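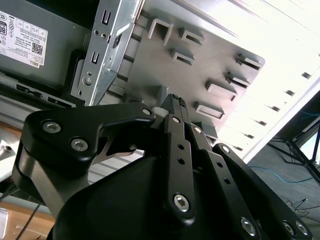

Projects > Botow > Software notes > Masking the gripper out of the wrist camera

2 comments | 5 shares

Step 1: Work out how much of your view is gripper

If your wrist camera sits as close in as ours does, most of what it sees is its own hand. Ours gives up the lower two-thirds of the view to black linkage plates and shiny bolts, and the work (an open Dell desktop case at the moment, tipped at an angle) gets whatever is left at the top. I'd been feeding the lot straight into the detector for weeks and wondering why it kept telling me about holes I couldn't find on the chassis. Well, our gripper's linkage bars have small round holes in them too! So does the drive bracket. You can see where this is going.

What follows is how I build the mask in Botow, which is the little perception package Muchen Gu and I look after. You can do the same thing in whatever you use, the ideas carry over fine.

Step 2: Record a clip with the fingers moving

Park the arm, then open and close the gripper slowly while you record. I take 30 seconds. Keep the arm itself dead still, but do a second clip with the arm pointed at something completely different, a wall or a bit of floor, because you'll want the background to change between the two.

Save the joint positions along with the pictures. I forgot this the first time and had to do it all again, which was a very boring afternoon.

Step 3: Split the fixed bits from the moving bits

The housing at the base never moves in the camera's view, so that part is easy. Anything that looks the same in both clips, at every finger position, goes in the fixed mask. Run

botow mask fixed clip_a clip_b

and have a look at what comes out. Expect ragged edges where the black parts meet a dark background. I paint those in by hand, it takes a couple of minutes and I've never managed to write code that does it better.

The linkages and the finger are more of a faff. For those I make one mask for each of 5 finger openings, from fully open to fully shut, and pick the nearest one at run time using the joint reading. Kagiso Makhubela thinks I should render the mask from the CAD model and be done with it, and he's probably right, but our CAD model and our gripper stopped agreeing with each other back in May and I haven't had the heart to sort it out.

Step 4: Grow the mask a little

Grow each mask outwards by two pixels. More than that and you start eating the bit right at the fingertip, and the fingertip is the one place you really need to see! On our setup the ridged end of the finger sits right up against the lower tabs on the chassis panel, so every pixel there is worth having.

If your edges still flicker, check the timing between the joint readings and the camera before you make the mask any bigger. Ours was lagging and I spent ages blaming the mask.

Step 5: Sort out the exposure

Silver sheet metal, black plates and a bright window in the corner is a horrid mix. Auto exposure looks at the whole view, sees a great slab of matte black, and brightens everything until the metal washes out. So pass it the mask:

botow camera meter --ignore mask

Now it only meters on the part that isn't gripper. If your driver won't take a mask for metering, set a plain rectangle over the top of the view instead. It's cruder but it gets you most of the way.

The bolt heads are the other nuisance. They catch the light and turn up as lovely round bright blobs, just like a chassis screw would. Once they're under the mask they stop being your problem.

Step 6: Turn it on for the detector, and only the detector

Please don't black out the pixels in your saved recordings. Keep the raw pictures and store the mask next to them. Mitsuko Hirano wanted to go back through our old recordings to look at finger contact, and I'd helpfully blanked out all the fingers. She was very nice about it.

In the detector settings, point mask_dir at your folder and set fill to grey. Black fill gave me hard edges that the detector took for the edge of the case. Grey is much calmer.

Step 7: Check it on something fussy

I use the raised tabs and hooks on the flat panel, as they're the same grey as everything behind them and they're easy to mix up. Draw the detections over the live view, open and close the fingers a few times, and watch for any box that moves along with the gripper. A box that follows the hand is a bit of hand. Go back to Step 3 and patch that opening.

Redo the masks whenever anyone takes the camera off, even if they swear it went back in the same place.

Comments (2)

Sigrun Skjelbred
Grey fill fixed my phantom edges, thank you! Does the nearest-mask trick cope if the gripper is moving quickly?

Reply from the author
Not brilliantly. I slow the fingers down near the case, or you could make more openings and put up with the extra painting.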